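October 28, 2024

Equipment planning, bench 2

Went over next year's list with Costel and Lakmal. We have 2930 left in the small equipment line and it has to cover both arms, so no new gripper for the right side before July. Costel agrees. Lakmal would still like to ask Preton for a quote so we have a number on paper.

Spares first. The orange finger pads are the part we reorder most. Prorkside sells them at 95 a pair with shipping on top, and shipping is the same for one pair or 20. I put down 9 pairs, 855 total. If Ovidiu gets a printed pad to hold up I will cut that to four.

Cables next. The long run to the right arm needs a proper guide along the bench edge. Cludent has one that clamps on, price to be confirmed. Bogdan says the Barbu rail is stiffer but it needs holes drilled in the top, and I don't want holes in the top.

Not on the list: second power screwdriver, bigger parts organizer. Both can come out of general supplies.

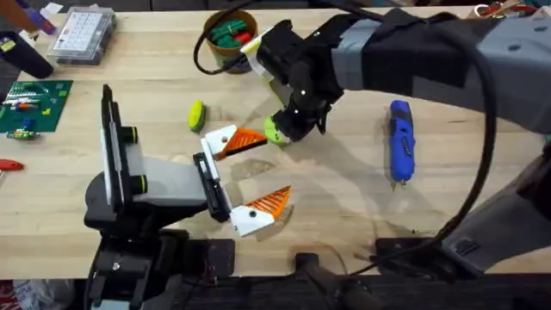

Clamps are the other open item. I'd like two more of the black ones for the front edge, same type, so the arms can be moved without borrowing from bench 1. Iulian thinks there may be a pair in the cabinet – check before ordering.

Lead time from Prorkside was around three weeks last time. Order should go in as soon as Iulian signs.

To do:
Ask Cludent for the guide price
Cabinet, clamps
Send Lakmal the gripper part number for Preton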